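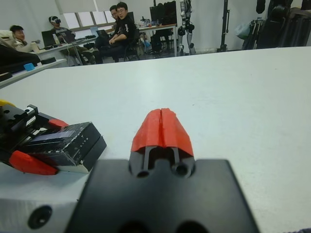 Laine Laur asked, after reading the first version of this list, why the spare fingertips come before the second arm in our budget. My answer is in item 2, and I have changed the wording there.

August - posted by the Florkcombe workshop desk
Reading time: 2 min
Filed under: Equipment & Planning / Checklists

Pre-purchase inspection, two-arm table station

Please fill in before any order goes to Nambiar. Mark each item OK, REPAIR or BUY.

1. Grippers, general - OK
Both were opened and closed 50 times without load. The housing has scuffs, but this is only the surface. No money is needed in this year's plan.

2. Red fingertips - BUY
They are printed parts and they wear. I ask for 25 pieces in one order, because Buvau gives a better price from this quantity. A new arm is of little use if it must wait for fingertips.

3. Cables along the arms - REPAIR
On the left arm the cable goes over the top in a loop. I would like a holder there before we pay for a longer cable. The quote from Wirnar is valid for 7 more weeks.

4. Holding test with wrapped items - OK, with comment
Shiny plastic wrap is the difficult case for us, so it should stay in the test also when we compare the new gripper models. Put the flat black item on the table with the long side across, and use the left gripper. Keep the right one open.

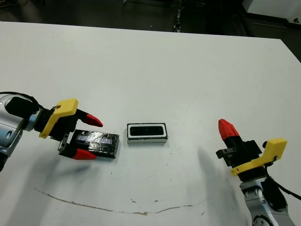
5. Table surface - REPAIR
There is a thin brown stain in a curve across the lower part, and small dark specks near it. Try cleaning first. A new top costs nearly as much as the whole fingertip order, and I did not include it.

6. Floor space for a third station - open
Measure again when the chairs are pushed in. We need a free passage on both sides of the table, and I am not sure that we have it.

7. Service contract - open
Nambiar offers 5 visits. I think it is too many for the first year - please write your opinion next to this item before the plan is sent.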